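Setting up the Temow for the basin wipe

1. Stand the robot beside the vanity, body turned to the sink, and let its cables hang freely.

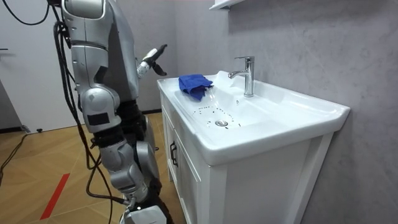
2. Lay the blue cloth on the left of the rim. Don't fuss over the folds, a bunched cloth is perfectly all right!

3. Dot the test marks in a loose ring round the drain, then wait 60 seconds.

Caution: keep your hands well clear of the fingers once the arm is live.
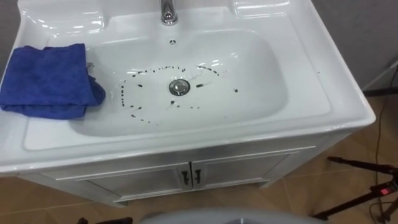

Fig. 2. Basin marked, cloth on the left.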